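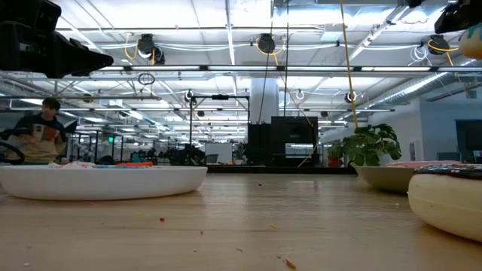

Section 4. Sorting your first batch of posts

By now Grellow should be installed and pointed at at least one board, and you'll have pulled in your first batch of posts. Don't panic when you open the Inbox! Everything lands in there together: the original claims, the replies, the replies to replies, the jokes, the person who only ever posts in capitals. Mine looked like that white oval tray, pink and blue and orange and white bits all in one loose pile, and I nearly shut the laptop and went to bed. Sorting is what this section is for, and it's quicker than it looks.

I'll use my own first go as the running example. A claim was doing the rounds on the Filgate board that the council had secretly sold the Flisley reservoir, and that a string of numbers in a councillor's newsletter was a coded message giving the date. I'd pulled in 177 posts by the time I sat down with it.

Before you start

You need the Inbox open and the side panel showing. If the side panel is missing, press the little arrow at the far right of the toolbar. (I lost half an evening to that arrow.)

4.1 Find the earliest post

1. In the Inbox, click Sort, then Posted. Don't pick Saved, which gives you the order you grabbed things in and will send you wandering off in the wrong direction.

2. Scroll to the top and read the first post all the way through, links and all.

3. Look for signs that it's repeating something: "as we saw last week", "like he said", a screenshot with no link. If you spot one, click Mark as Echo.

4. Carry on down until you reach a post that makes the claim and doesn't lean on another one. Click Mark as Root. The post gets a green bar down its left side.

Note: Grellow only lets you have one Root per claim. If you really can't choose between two, mark the earlier one and pin the other. You can swap them later without losing anything.

With the reservoir claim I thought I'd found my Root straight off, and I was wrong. It was post 38, and all the earlier ones were quoting a deleted thread. Yu-na Wang, who wrote the import tool, showed me how to fetch the saved copy, and I've put her steps in Section 6.

4.2 Split the claim into parts

One post nearly always says several things at once, and they don't stand or fall together. Mine said the reservoir had been sold, that the sale was secret, and that the newsletter gave the date.

1. Open your Root and click Split.

2. Highlight one statement at a time and press Enter after each. Keep them short. If there's an "and" in the middle, it probably wants splitting again.

3. Give each part a plain name. I used "sold", "secret" and "newsletter code".

4. Click Done. Your parts now show up in the side panel as folders.

Caution: Split can't be undone once you've filed posts into the folders. Take a backup first (File, then Save a Copy). Please do this, I'm begging you.

4.3 File the replies

1. Back in the Inbox, drag each post to the folder it talks about. A post can go in more than one, just hold Shift while you drag.

2. If a post adds something you can look up, such as a document, a map or a minute from a meeting, click the star.

3. If it only agrees or disagrees, file it with no star. Loud isn't a star. Long isn't a star either, and I say that as someone who writes long posts.

4. Anything that fits nowhere goes in Spare. Leave it there.

I file in lots of 40 and then get up and make tea. After that my eyes go and I start starring things on the strength of a nice map.

4.4 Check the number puzzles separately

Sooner or later you'll meet a decode, where somebody adds up letters or matches times on two posts and gets a date out of it. Grellow has a Puzzle box for these.

1. Paste the method, word for word, into the top half of the box.

2. Paste the text it was used on into the lower half and click Run.

3. Now swap in some other text (I use old newsletters) and click Run again.

4. Compare the results. If the method throws up an exciting date every time, write that in the Notes field.

I tried 9 newsletters and got a "sale date" from every one, including the one in May that was mostly bin collections. So "newsletter code" went to Closed. "Sold" stayed open a bit longer, until I'd read the lease.

Note: the Puzzle box ignores punctuation unless you tick Keep Marks. Some methods count full stops, so do check.

4.5 If something goes wrong

The green bar has vanished: you've sorted by Saved again. Go back to 4.1, step 1.

Posts show up twice: you've imported the same thread from two links. Click Tidy, then Merge Matches.

Times are an hour out: the Tabrizi import add-on uses its own clock setting. Open Add-ons, then Tabrizi, then Clock, and choose Same as Board. Re-import afterwards, as it won't fix the posts you've already got.

Once your Inbox is down to nothing but Spare, go on to Section 5, Writing up what you found.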